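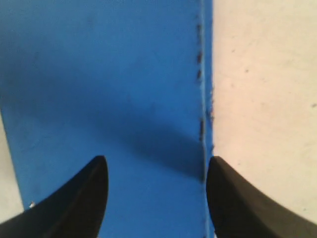
How do I clean the dark marks along the edge of a blue mat?

Posted by Bit-na Won

I have a plain blue mat on a pale beige surface in my sewing room. The top of the mat looks fine apart from being a bit mottled, and I can live with that. What bothers me is the edge. There is a row of small brown-black specks and dashes along the seam, thick at one end and then thinning out. The beige part has gray smudges on it too, and it always looks dusty.

I bought the mat from Hultlow two years ago and the label is long gone, so I don't know what it is made of. I have tried a dry cloth and the vacuum with the brush end. Neither did much. I don't want to bleach the blue. Is this dirt, or is the edge wearing out?

7 replies, 2 shown

Sang-wook Tak

Could be either. Try a soft, dry toothbrush first and brush along the seam, not across it. If specks come loose, it was dirt and you can keep going. If nothing moves, mix a few drops of dish soap into a bowl of lukewarm water, dip the brush, shake it well, and do a short piece at the end where it won't show. Wipe with a damp white cloth and look at the cloth. Blue on the cloth means stop – the color is coming off and you'll end up with a light stripe.

Marks that stay after that are probably scuffs. On mine they were, and a white eraser took off maybe half. I left the rest.

Stand the mat on its side to dry before you put it back. Clean the beige surface while the mat is up, or the dust goes straight back to the edge. Plain water and a wrung-out cloth got the gray smudges off mine. I'd stay away from scouring powder on anything pale.

hollenstein59

I had the same thing and just turned the mat around so the bad edge faced the wall. Also check what you keep next to it. My marks came from the rubber feet on a stool and they kept coming back until I moved it. Don't know about the eraser, never tried that.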